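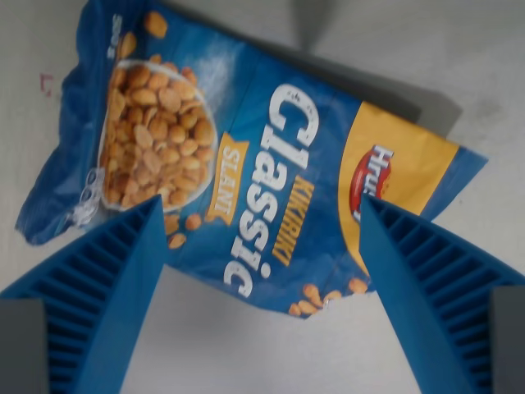 Timothée Rolland reckons that a gripper is just like a pair of shoes: you don't think about it until something gets stuck in it. He's right! And a robot can't shake its foot or tell you that something feels funny. Somebody has to go and look.

So let's go and look. We're going to find out how people take care of a robot's fingers, from the first check in the morning to the day the old ones come off and new ones go on.

Why two fingers?

You have five fingers on each hand, and they bend in lots of places. Our robot at Netport has 2, and it picks things up all day long. Try it yourself. Use only your thumb and your pointing finger and pick up a pencil, then a sock, then a bag of peanuts. You can do it! But you have to think harder about where to put your fingers, and so does the robot.

A bag of peanuts is a tricky thing to pick up. A box has flat sides and stays the same shape when you squeeze it. A bag wrinkles and slides, and the peanuts inside roll away from the squeeze. If the fingers close too far apart from the middle, one end of the bag droops. If they squeeze too hard, you get peanut crumbs.

That's where ridges come in. Look at the insides of the blue fingers and you'll find row after row of them. Now look at the bottom of your sneakers. Rows of bumps again! Bumps can help a surface hang on to things, and they are also very good at collecting dirt, as anyone who has walked through mud knows.

The morning check

Before anyone touches the fingers, the robot gets stopped and locked so it can't start up again by surprise. This is the most important rule in the whole workshop. A robot arm is strong and it doesn't know you are there. Grown-ups who have been trained do this part, and they do it every single time, even when they only want to brush off one crumb.

Then comes the brush. It's a soft one, a lot like a big toothbrush, and it goes along the ridges from the bottom of the finger up to the tip. Salt is the worst. Tiny grains get down between the ridges and stay there. After the brush, a damp cloth, and then a dry cloth.

Next, the wiggle test. Hold the finger near the tip and push it gently from side to side. It should feel firm where it joins its mount. If it rattles, a screw has worked its way loose, and it gets tightened with a special wrench that clicks when the screw is tight enough. Click! (Everybody likes this part. There is usually a line.)

Last of all, the check for cracks. You shine a flashlight along the side of the finger and look for a thin pale line in the plastic. A crack can start smaller than an eyelash.

Teaching the fingers where they are

When a finger wears out, it gets swapped for a new one. The old screws come out, the old finger comes off, and the new one goes on the same way around. Both fingers get changed together so that they match.

Now there's a puzzle. The new fingers might be a tiny bit longer or sit a tiny bit differently from the old ones, and the robot doesn't know that yet. It still thinks its fingertips are where they used to be. Have you ever worn a big pair of gloves and knocked over a cup? Same problem!

So the robot has to learn. First it closes its fingers very slowly until the tips meet, and it remembers that spot as "closed." Then it opens them all the way and remembers "open." Then the arm moves down, slow as a snail, until the fingertips just touch a small metal block. The height of the block is already stored in the computer, so now the robot can work out where its fingertips end.

After that comes practice. The robot makes 100 test picks with boxes, which are easy, and then 200 with bags, which are not. A person writes down every drop. If the robot drops up to 2 bags, the fingers are good to go. If it drops more, everyone goes back to the metal block and starts over.

Squeeze settings

One more thing needs setting, and that's how hard to squeeze. You start too gentle on purpose. The bag slips out, so you turn the squeeze up one small step and try again, and again, until the bag stays put when the arm lifts it. Then you stop. Going up slowly saves a lot of sweeping!

Try it at home

Tape a craft stick to your thumb and another to your pointing finger. Try to pick up a small bag of snacks from the table. Now wrap a rubber band around each stick a few times to make your own ridges, and try again. Which way was easier? Does it matter whether you grab the bag in the middle or near the end?

Written by Faustine Delorme, 2018-05-16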